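The Hellström Organ at Clivlow: Your Questions

Last updated 16 January 2026

We get a lovely lot of questions about the organ, at the door, by post and sometimes shouted up the stairs in the middle of a piece. These are the ones that come up most. If yours isn't among them, do ask when you come, we like being asked!

Where is the church, and which door do I use?

The church stands at the top of Clivlow, with its west front on the market place and its north side along Zungate. On ordinary days, come in by the small door on Zungate, under the stone porch. The big west doors are opened for concerts, weddings and the summer festival. If you push the Zungate door and it doesn't move, push harder. It swells in damp weather and is very rarely locked before evening.

How old is the organ?

Older in some parts than in others, and that's half the fun of it. The case is the oldest thing you can see, dark oak with carved pomegranates and a row of rather stern cherubs. A good many of the front pipes are as old as the case. The Hellström workshop built most of what is inside it, 130 years ago, reusing the best of the earlier pipes. Then the whole lot was taken down, cleaned, mended and put back in 2000, when the blower was also moved out of the tower and into the old vestry. You used to hear it humming through every quiet prayer. Now you don't.

Who was Hellström?

A builder who came over as a young man, married locally, and set up in a shed behind what is now the bakery on Zungate. The workshop made instruments for chapels and schoolrooms up and down the valley, most of them small and plain. Clivlow was the big one. You can find the maker's name on a little ivory-coloured plate above the keys, and again in pencil on the inside of one of the bellows, next to a sum that someone has got wrong and crossed out.

Is it true that one family played it for generations?

Nearly true! The post of organist did pass from parent to child several times, and then sideways to a nephew, and then to the nephew's daughter, who played for the longest stretch of all and taught half the town the piano as well. They lived in the narrow house across the lane, with the blue door, which belonged to the church and came with the job. It's a private home these days, so please admire it from the pavement.

Some of their music survives in manuscript: short pieces mostly, voluntaries and hymn preludes, with a splendid noisy march for harvest. We play one or two at most of our concerts. They aren't grand works and nobody would claim they were, but on this organ, in this building, they sit beautifully.

How many keyboards does it have?

2, plus the pedals. Visitors often expect more from something so large. The lower keyboard is the Great, which gives you the broad, singing sound that fills the nave. The upper one is the Swell, and its pipes live in a box with shutters, so the player can open and close them with a foot and make the sound bloom or shrink away. Ask to have the shutters worked for you while someone holds a chord. It gets a gasp nearly every time.

Can I come and hear it without going to a service?

Yes, please do. There is a free lunchtime concert every Friday through the warmer months, starting in June, and it runs for just under an hour. You may bring sandwiches. You may also arrive late or leave early, though we'd ask you to wait for a gap between pieces if you can bear to. In winter the concerts stop, but the organist practises on most weekday afternoons and nobody will mind you sitting at the back with your coat on.

Of course the services are where the organ does its real work, and you'd be very welcome at those too, whether you believe in all of it, some of it or none. The best seat for the sound is two-thirds of the way back, on the left.

What sort of music gets played?

All sorts! French pieces go down very well here, because the reeds have a bit of bite to them. There's plenty of Bach. There are hymn tunes dressed up in every possible costume, slow quiet things for Lent, and at the end of the summer season we throw it open to requests, which last time brought us a tango and two film themes.

Can I go up to the organ loft?

You can, on tour days. Tours go up after each lunchtime concert and last as long as people have questions. The stair is a tight stone spiral with a rope for a handrail, and the treads are worn to a dip in the middle. Wear flat shoes. Bags and coats stay at the bottom. Children are very welcome if they come up with a grown-up, and the loft holds a small group at a time, so you may need to wait your turn.

I can't manage the stair. Is there another way to see it?

There isn't a lift, and we're sorry about that. What we do have is a good screen in the side chapel that shows the player's hands and feet during concerts, and a set of loose pipes on a table which anyone can pick up and blow. The nave, side chapel and toilet are all on one level from the Zungate door.

Might I be allowed to play it?

Quite possibly! If you already play, write to the church office and tell us a little about what you've been learning. We keep some hours aside for visiting players and for students. If you've never played a note, come to one of the have-a-go mornings, where you can try the pedals in your socks and pull out anything you fancy. Several of our regular players began just like that.

How is it kept in tune?

A tuner comes before Christmas, before Easter and before the summer concerts, and spends a long day inside the case while a helper holds down one key after another. The church has to be quiet for this, so we close to visitors until the tuner has finished. The reeds wander whenever the weather changes. The rest holds up remarkably well, as long as the heating isn't turned up in a rush.

How do you keep it clean?

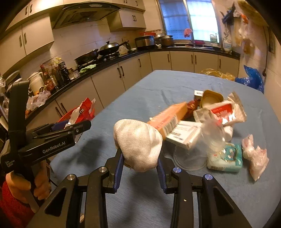 Dust is the great enemy of any organ, and ours gets plenty, what with candles, hymn books and the lane outside. The insides are strictly for the builders. The case, the bench and the keys we do ourselves, with soft cloths and very little else: no polish, no sprays, nothing wet. A white knitted cloth bundled into a rounded ball, like the one in the photograph, is a very good shape for the purpose, as you can press it lightly into carving without catching a corner on anything. Shake it out often and turn it to a clean side. For the keys, fold the cloth flat and wipe towards you, along the length of the key. The same goes for a piano at home, if you have one with natural coverings, and it's a surprisingly soothing way to spend a wet afternoon.

May I take photographs or record a concert?

Photographs are fine at any time, without flash. For sound recording, have a word with the player first. Most say yes. Please don't hold a screen up in front of the people behind you.

Is there a link with the chapel at Drokmont?

There is. The little organ at Drokmont Chapel was made in the same Hellström workshop, and it's a gem, with one keyboard and a tone like a good wooden recorder. It was hand-pumped until long after ours had its blower, and the handle still works. The two churches share an organist for festivals, and there's a joint walk in the summer that begins with music at Drokmont and ends with music and cake at Clivlow. The path is muddy at the ford in all seasons.

Do you have a guidebook or a recording?

Both. The guidebook runs to 70 pages, with a full list of the stops, drawings of the case and a chapter on the family in the house across the lane. The recording was made over several nights in the church, once the traffic on Zungate had gone to bed, and includes the harvest march. You'll find them on the shelf by the font, with a box for your money.

Can I bring a school group or a choir?

Please do! Write to the office with a couple of possible dates and the ages of your singers or pupils. School visits usually include the loose pipes, a look at the pedals and the loudest chord we can legally make. Visiting choirs may sing a service by arrangement, and the vestry can be used for robing. The kettle is in there as well.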